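Zwischenbericht an die Fomgate-Stiftung
Projekt: Offene Werkstatt Kusow, zweites Förderhalbjahr
Verfasst von Rosemarie Hagedorn, Projektleitung

Liebe Frau Bevan, liebe Mitglieder des Beirats,

nun ist es doch wieder Dezember geworden, bis ich mich an den Bericht setze, und ich bitte Sie um Nachsicht, dass er ein wenig später kommt als versprochen. Dafür gibt es viel Erfreuliches zu erzählen! Als wir im Frühjahr zusammensaßen, war die große Frage, ob sich in einem Ort wie Kusow überhaupt genug Menschen finden, die ihren alten Toaster lieber selbst aufschrauben als zum Wertstoffhof zu fahren. Die Antwort steht inzwischen jeden Samstag ab halb zehn vor der Tür, oft mit Kuchen in der Hand (und einmal mit einer kompletten Nähmaschine im Kinderwagen).

Reparaturen und Besuch

Im Berichtszeitraum haben wir 41 Öffnungstage angeboten, neun davon zusätzlich am Abend, weil viele Berufstätige darum gebeten hatten. Insgesamt wurden 400 Geräte und Möbelstücke angenommen. Am häufigsten kommen weiterhin Lampen, Radios und Küchengeräte, gefolgt von Fahrrädern, für die wir leider noch immer keinen richtigen Montageständer haben. Gil-soo Oh betreut den Elektrotisch mit einer Geduld, um die ich ihn beneide, und erklärt auch zum fünften Mal an einem Vormittag gern, warum der Stecker vorher gezogen wird.
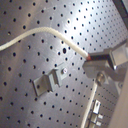 Weißes Kabel mit geflochtenem Mantel über einer Lochplatte aus Edelstahl

Kurse

Der Lötkurs für Jugendliche war schon nach wenigen Tagen ausgebucht. Statt der geplanten zwei Gruppen haben wir drei eingerichtet und damit 30 junge Leute erreicht. Forough Hashemi hat die Unterlagen dafür ganz neu geschrieben, auf Deutsch und auf Farsi, und wir geben sie auf Wunsch auch an andere Werkstätten weiter. Der Polsterkurs mit Ruby-Lee McPhee lief ruhiger an, als wir gehofft hatten. Im Gespräch mit den Teilnehmerinnen wurde klar, dass der Donnerstagnachmittag für Familien ungünstig liegt; wir verlegen ihn deshalb im neuen Jahr.

Weniger gut steht es um den Leihschrank. Das Buchungsprogramm Drorero ist eingerichtet, aber die Rückgabe wird zu selten eingetragen, und so suchen wir öfter nach einer Stichsäge, die längst wieder im Regal liegt. Wir führen vorläufig zusätzlich ein Heft, was altmodisch ist und gut funktioniert.
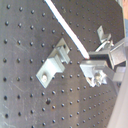
Silberfarbener Aluminiumwinkel auf einer dunkelgrauen Metallplatte mit Gewindelöchern

Mittel und Ausblick

Die Personalmittel sind planmäßig abgerufen. Beim Verbrauchsmaterial liegen wir leicht über dem Ansatz, bei der Öffentlichkeitsarbeit darunter, und ich möchte Sie herzlich bitten, der Verschiebung zwischen beiden Posten zuzustimmen; der formlose Antrag liegt bei. Die Heizung im hinteren Raum bleibt ein Sorgenkind. Mit der Vermieterin, der Firma Meredith, sind wir dazu im Gespräch, eine schriftliche Zusage fehlt noch.

Für das kommende Halbjahr planen wir einen Textilnachmittag gemeinsam mit der Grundschule und, sobald es wärmer wird, einen Fahrradtag auf dem Hof. Kommen Sie doch einmal vorbei, wir würden uns sehr freuen!

Mit herzlichem Gruß aus Kusow
Rosemarie Hagedorn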